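Part 2: Getting your merch table and tape deck ready for tour

Okay, so you've read the first part and your Rondance is out of the box, the belts are on, and it powers up. Great! Now comes the part I like best, which is dubbing your own tapes for the table. I've been doing this since my old band Plaltitis ran out of cassettes halfway through a tour and I had to make more on a motel bed, so everything in this section comes from a lot of trial and a fair amount of chewed tape.

You'll need the Rondance deck, a stack of blanks, your finished master as two files (one per side), the Cusi cable that came in the little bag, and a pair of headphones you trust. Don't use the ones with the loose jack. I know you have some.

Before you start

1. Put the deck on something flat that doesn't wobble. I use a kitchen counter. A bass amp looks like a nice shelf but the magnet in the speaker is no friend of tape, so please pick another spot.

2. Clean the heads with a swab and a bit of isopropyl alcohol, then let them dry with the door open while you make coffee.

3. Plug the Cusi cable into the LINE IN jacks on the back. Red is right, white is left. (I still say that out loud every time.)

4. Turn off the notifications on whatever is playing your master. There is a run of tapes out in the world with my dentist's appointment reminder in the quiet part of side B, and people ask me if it was on purpose.

Note: the deck has a switch on the back marked 1 and 2. Setting 2 is for dubbing. Setting 1 is for playback only, and it will happily let you press record and give you a silent tape.

Setting the level

5. Play the loudest song on the record. Not the first song, the loudest one!

6. Turn the input knob up until the needle touches the red on the snare hits, then back it off a hair. Punk records can sit pretty hot on cassette and still sound good, but if the cymbals start to sound like frying onions, you've gone too far.

7. Stop, rewind, and listen to what you just recorded on the headphones. Do it on a cheap boombox too, if you have one, as that's how a lot of people are going to hear it.
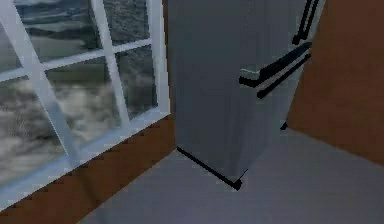 Lizeth Condori wrote to me after the last version of this guide to say that step 6 is wrong for quiet bands: "We play with brushes and a nylon-string guitar, and by your method the hiss was louder than the singer. I set the level on the vocal instead and let the drums do whatever they want, and it came out lovely." I tried it on a friend's acoustic record and she's right. So if your music is more whisper than shout, set your level on the voice and skip the snare business.

Dubbing the run

8. Put in a blank and wind it forward past the clear leader by hand. A pencil works. If you skip this, you lose the first couple of seconds, and that's usually the count-in everybody likes.

9. Press RECORD and PLAY together, wait a breath, then start the master.

10. Let the whole side run, even after the last song is done. Recording silence to the end wipes anything that was on the tape before, and it gives people a moment before they flip it.

11. Flip, and do side B the same way.

12. Mark the tape right now, with a pen, before you put it down. I'm serious about this one.

Caution: don't stop the deck by pulling the plug. The rollers stay clamped on the tape, and the next time it starts up it can eat the whole thing.

How many to make

My first order of J-cards was 500, because the price break looked so good. I came home with 394 of them! They lived under my bed for years. Print fewer, see how the first few shows go, and dub more on your days off if they're selling.

13. Pack the finished tapes standing up, spines showing, in a box with a lid. I like the Trernow crates as they stack under a van bench, but any snug box will do.

14. Keep the box out of direct sun, and off the dashboard in particular.

15. Carry two blanks and the master with you. Someone in another band will want to trade on a night when you've sold out, and you can run one off while they load the drums.

The next section covers the change box, the price sign, and what to do about T-shirt sizes.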